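Galleries > Kitchen things > Odds and ends

Last updated July 19, 2022

I've been meaning to put up another gallery for ages, and since the last one (the jam jars, 227 of you wrote in!) I've had a stack of kitchen pictures waiting. So this is a short page about the plain stuff we all own and never look at twice – the cutting board, the bottle of something, the cup with the spatula stuck in it. I love this stuff. Give me a drawer of mismatched spoons over a museum any day.

Most of my own kitchen came from the Bisgaard closing sale, where I got a whole carton for 35 dollars and had to carry it home on the bus. Lajos Erdős, who shares my weakness for old utensils, still hasn't forgiven me for getting to the colander first.
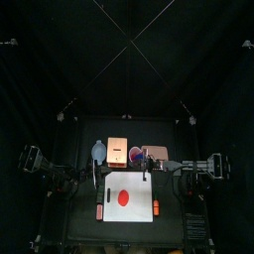

Oltari, March

Cutting board out, pale blue plastic bottle close by, everything bunched together on a dark tabletop. I do like a dark top under kitchen things, the colors come up so nicely against it. Mine at home is a cream one from Miment and every single beet I've ever peeled has left its signature on it.

A cutting board is the one thing I'd tell anybody to buy bigger than they think they need. I had a tiny one for years and half of every onion ended up on the floor (the dog was not interested, sadly). The board I use now is 5 years old and has gone a bit hollow in the middle, and I wouldn't swap it.

And then there's the cup! White with a red band low down, a blue spatula leaning in it and a red utensil standing behind, the kind with an oval loop at the top. I keep mine just like that beside the stove – spatulas and scoops in one cup, whisks banished to the drawer where they can tangle with each other. The pinkish-beige tray lying flat behind it is a color my grandmother would have called salmon, and she'd have put cookies on it. 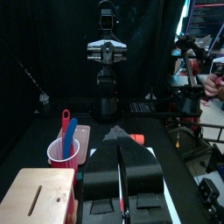 Should a utensil cup be heavy or light?
Heavy, if you keep long handles in it. A light plastic one is fine for a couple of small things, but add a ladle and over it goes, so drop some clean pebbles in the bottom or spread the load between two cups.

Next up is the Cirkoton flea market gallery, 66 pictures, mostly teapots. I'm still sorting them and there are lids I can't match to anything, so bear with me.

We use cookies to remember your gallery settings. Accept / Manage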